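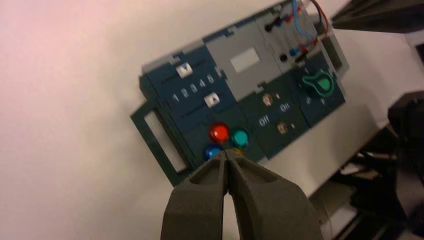
Progress report to the Conelmont Fund
Project: Shared cargo bikes in Terbridge
Prepared by Soledad Benítez, workshop coordinator
Wednesday, August 6, 2025

Dear Vega Villanueva,

This report covers the second quarter of the project. The grant conditions ask for the state of the fleet, the use of the bikes, the spending and the difficulties, so I follow the same order.

State of the fleet

All 6 cargo bikes are now built and registered for loan. Four have the standard chain drive and two have the hub gear with belt. The belt bikes arrived with the rear dropouts not well aligned, and Gallardo, the supplier, has replaced both frames under guarantee. We lost three weeks with this. The brake pads wear faster than we expected on the hill to the hospital, and we have changed from resin to sintered pads on the front wheels. The new pads make more noise in rain but the users accept it.

Use of the bikes

In the quarter we made 77 loans. Most were for one day. Two families and one bakery asked for a longer period, and we agreed to a maximum of two weeks. The booking is done with Nomutis, which works well on a telephone but does not send the reminder for late return. We send this reminder by hand for the moment.

Spending

From the maintenance budget we have used 3,000 euros. This includes the tyres, the pads, one wheel truing stand and the torque wrench which was missing in the first list. The invoices are in the annex. The amount for insurance is not yet paid, as the insurer has asked for the serial numbers of the new frames.

Difficulties

The storage is still the weak point. The door of the shed is narrow and the long bikes must be turned inside by two persons. I have asked the council for the use of the old bus shelter in Mill Street, and I wait for the answer.

Next period

Until December we plan to fit dynamo lights to all the bikes, to hold 2 evening courses on basic repair and to test a child seat with a higher back. I would like to move the unspent part of the printing budget to the lights. Please tell me if you need a separate letter for this change.

With kind regards,
Soledad Benítez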